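3.2 Play materials: the steamer

Of all our pretend-food sets, the bamboo steamer was a joy to study. Children at Stemitz chose it in nearly 200 of 260 play sessions. 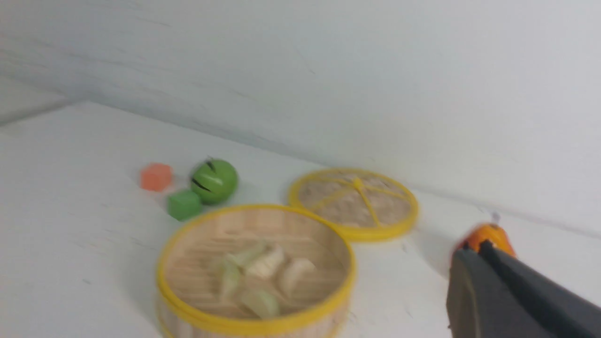 Talk grew quickest over the dumplings, which were shared out, counted and hidden under the lid — a whole tea house in one basket! Figure 4 shows the basket open, its lid lying behind it.
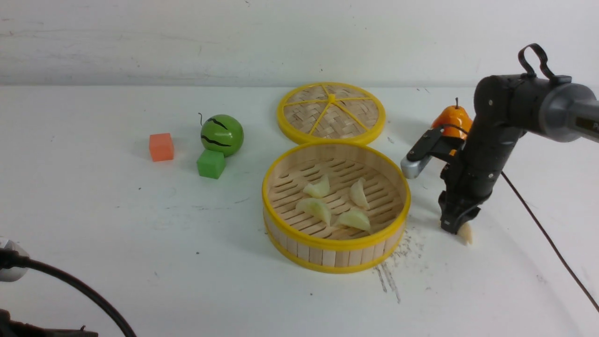
Figure 4. Steamer and toy dumplings.

Heledd Phillips, commenting on our draft, asked whether a saucepan would do as well. We think the lid matters, and 30 further sessions are planned for September. 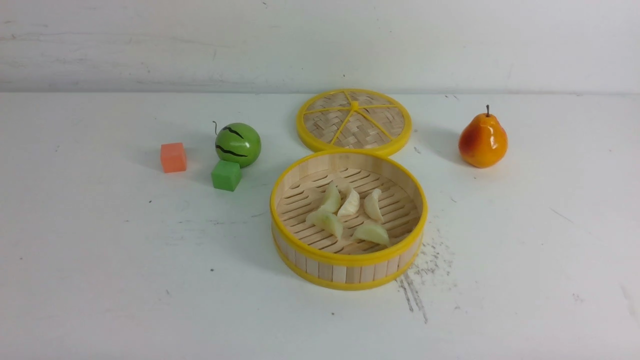 Impi Ahonen would go further and offer the steamer without any other toy food, so that talk about sharing is easier to pick out.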